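Chapter 7
Buying a Robot That Handles Soft Things

I put off writing this chapter for most of August. Every other product in this book moves something that keeps its shape – a box, a bottle, a car door. You can look up the size of a box. Soft goods are a different kind of trouble, and the people selling robots for them know you probably haven't thought much about it yet. So in this chapter we're going to read an offer together, line by line, the way you would if it landed on your desk and your boss wanted an answer by lunch.

The offer is for a kit called the Clurkar, sold by a firm named Sunerberg. It's a pair of arms on a rolling base, a head camera, and a software package that comes already trained on one family of jobs: folding, rolling and stacking flexible sheets. Think towels, tarps, packing foam and, in our case, yoga mats. My friend Meinir Dafis looks after the equipment for a chain of exercise studios called Bevan, and she was kind enough to let me sit in while she worked through the quote (and drink a great deal of her coffee).

Before we get to prices, try the job yourself. I mean it! Find a yoga mat, put it on the floor and roll it up while paying attention to your hands. The first turn is fussy, and then you start pushing and everything seems fine until one end creeps out past the other. You press a little harder on one side and it comes back. You probably did that without looking.

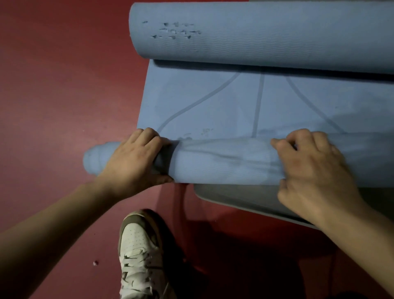 Now think about how you'd write that down for a supplier. "Roll the mat" is three words, and it leaves out nearly everything Meinir cares about. How tight should the roll be? How far can the ends drift before somebody has to do it over? What happens with an old mat that has nicks in the foam, where a fingertip can catch and make the tear bigger? A new mat straight out of its wrapper is easy going, and I have yet to see a sales video that used any other kind.

Sunerberg's quote did better on this than I expected. It gave a test set of 200 rolls and said the kit finished all but 3 of them without help. Great, I thought. Meinir read the same line and asked what "finished" meant. She wrote to them, and the reply (dated Sep 12, 2019, and reprinted at the back of this chapter) said a roll counted as finished if it stayed closed when the arms let go. Straight ends weren't part of it. Worn mats weren't in the set at all.

I wouldn't call that dishonest. They answered the question quickly and in plain words. But you can see how a buyer who stopped at the big number would have ended up paying for something other than what she had in mind.

There was a second offer, from Adex, for a service in place of a kit. They bring the machine, keep it running and bill you per roll. The price per roll looked steep next to Sunerberg's, at least until we added in repairs, fingertip pads and the hours of whoever has to restart the thing. Adex also wanted 40 of Bevan's own mats, picked from the ones in daily use, so they could collect hand-rolled demonstrations on them first. I liked that a lot. Good demonstrations show the small fixes as well as the smooth parts – the fingers going back to pinch an edge, one palm holding still while the other hand pulls.

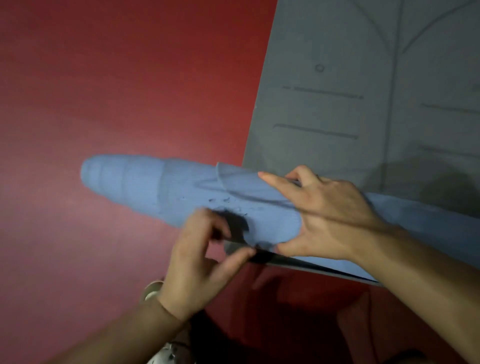
7.1 What the Quote Should Tell You

Start with the task sentence. Somewhere on the first page there should be one sentence saying what the machine does, to what, and how you'll know it's done. If you can't find it, ask for it before you read any further. Underline every word in it that two people could take two ways. In the Sunerberg quote I underlined "standard," "finished" and "minimal," and Meinir underlined "mat."

Then turn to the list of test items, which in this quote is on page 207 of a very long appendix, and compare it with what you have in your own storage room.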